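**Ticket: Maroon tablecloth, dull patches and a tacky feel after spray cleaning**
Opened by: Gerrit Van Beek, Clorville
Product: Ondico round table cover, maroon
Status: Closed

**First message**

Hello to everyone at Ondico, and thank you in advance for reading what I'm afraid will be a long note about a tablecloth. I bought the deep maroon one in March for the round table in our craft room, and I want to say first that we love it. The color is exactly what I hoped for, it hangs nicely, and it has made a very plain room feel like somewhere you'd want to sit down for an afternoon.

My trouble is with keeping it clean. There are dull patches on the side where people usually sit, and when I lay my forearm on them they feel slightly tacky. The first one was no bigger than a saucer, so I sprayed it and wiped it, and it went away. By the next morning it was back and a little larger. I have now done this more times than I care to admit, and I'm beginning to think I am the problem!

What I've tried so far:

- Spray cleaner straight onto the cloth, wiped with a paper towel
- The same again, but with more spray
- A damp sponge on one patch only (better for a day, then dull again)
- Turning the cloth so the patches sit on the far side, which fixed nothing but did make me feel better

Should I be washing it properly, or is the finish worn out? I'd rather not replace it if I can help it.

Warmly,
Gerrit

**Reply from Ondico support**

Hi Gerrit, thanks for such a thorough note. Please don't replace anything yet. Tacky patches that come back overnight are nearly always cleaner that has dried in the weave and started catching dust. Could you tell us how the cleaner goes on, what tends to sit on the table, and whether the cloth has ever been through the wash?

**Second message**

Thank you, that was quicker than I expected. Let me take your questions in order, or as near to in order as I ever manage.

The cloth has not been washed. I was nervous about the color running, since I once turned a whole load of Bermúdez napkins pink and have not been forgiven. As for the cleaner, we keep it in a bright green spray bottle with a white and green trigger, and it more or less lives on the table. I do mean on it. It gets picked up, used, and put right back down on the cloth. 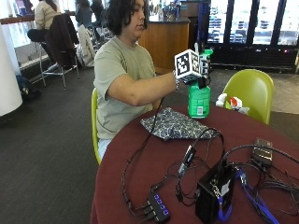 The table has a busy life, so there is generally something lying on it. The folded pouch or cloth with the gray-blue and white paisley sort of print tends to stay near whoever is sitting down, and the smaller white plastic things get pushed toward the far edge, along with whatever bag is lying around. Then there are the cables, which loop over a good half of the cloth and which I have been wiping around instead of under. I suppose that means some of the cloth has had a great deal of cleaner and some has had none at all.

One more thing I should confess. The cleaner is a concentrate called Ferkel, and I have been filling the bottle by eye.

**Reply from Ondico support**

That last line is very useful! Please try this:

1. Clear the table completely, cables included, and shake the cloth outdoors.
2. Mix a fresh, weaker batch: 2 ml of concentrate in 100 ml of water is plenty for this fabric.
3. Dab a hidden corner with a damp white cloth and look for color. If any comes off, stop there and write back.
4. If the corner is fine, soak the cloth in cool plain water, changing the water until it stops foaming.
5. Hang it in the shade. Don't iron the patches.

Afterward, spray onto a rag and keep the bottle on a saucer or a shelf.

**Third message**

Well, I have done as I was told. No color on the white cloth, to my great relief, so into the tub it went. The first water foamed up like a bubble bath, the second wasn't much better, and I kept going until it ran clear – I lost count, and my knees would like it noted.

It's back on the table now, and the two worst patches are gone. There is one faint ring left near the edge, about where the bottle used to stand, and I can live with that. The bottle has a saucer of its own. Please go ahead and close this, with my thanks.

Gerrit

**Closing note**

Cause: cleaner residue from an overly strong mix. Care instructions sent, no replacement needed. Customer may write back if the ring darkens.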